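Dehumidifier in a basement workshop keeps shutting off overnight
Asked in Home & Garage, Gevdale Community Help

I have a basement room I use as a workshop, and from May until October it gets damp enough that my hand tools pick up surface rust. Last year I bought a Tilleo dehumidifier. It runs fine when I'm down there in the evening. When I come back in the morning it's off and the room feels clammy again. The bucket is never more than half full, so I don't think it's the full-bucket shutoff.

The outlet it's plugged into also feeds a shop light and a small battery charger. The breaker has never tripped. I have the humidity set to 45. The room is 516 square feet with one small window that I keep closed, and the door to the stairs stays open most of the time.

Is the machine bad, or am I doing something wrong? I'd like to know before I pay for another one.

Posted by tabletop_ron
237 views

Asuka Hirano
Check the temperature down there first. Most ordinary compressor units don't do well when the room is in the low 60s or colder. The coil ices up, the unit goes into defrost, and on some models it stops until somebody turns it back on. Basements cool off at night, so the timing fits.

To find out, go down around 5 a.m. once and take the filter off. If there is frost on the coil, you have your answer. Leave it off for a couple of hours with the fan running if yours has a fan-only setting, and clean the filter while you wait. A clogged filter causes icing too, even in a warm room.

Other things to look at:

The timer. Some of these have a timer button right next to the humidity button and it is easy to set an eight hour shutoff by accident. Hold it down until the light goes out.

The bucket float. It can stick partway up and make the unit think the bucket is full. Take the bucket out, empty it, wiggle the float and put it back firmly.

Where it sits. It needs about a foot of open space on the sides. Mine was behind a shelf for a year and it ran constantly and did very little.

Also close the door to the stairs. With it open you are trying to dry the whole house.

Mounir Berrada
I agree with checking for ice, but I would get a separate humidity gauge before doing anything else. The sensor built into the unit reads the air right at the unit, and that can be quite different from the air across the room. Mine would read 45 and shut off while the far corner was at 80. Put a cheap gauge on the bench and another by the outside wall and write down the numbers morning and night for a week. 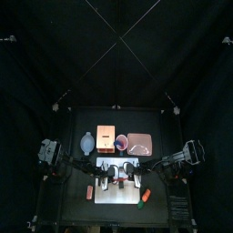 If the gauge on the bench climbs overnight while the machine says it has reached its setting, the machine is doing what you told it to do and the air isn't moving. A small fan pointed along the outside wall fixed that for me. You can also set the unit to continuous and run a hose to a floor drain so the bucket doesn't matter. The hose has to slope down the whole way or water will sit in it and back up.

On size, ignore the square footage on the box. It assumes a fairly dry room. For a damp basement go one size up from what the chart says. And look outside before you buy anything. If a downspout empties next to the foundation, put an extension on it first. That was half of my problem and it cost less than lunch.

For the tools, wipe them with a light coat of oil and keep them in a closed drawer until you get the room sorted out.

damp_in_gretside
had the same one. it was the timer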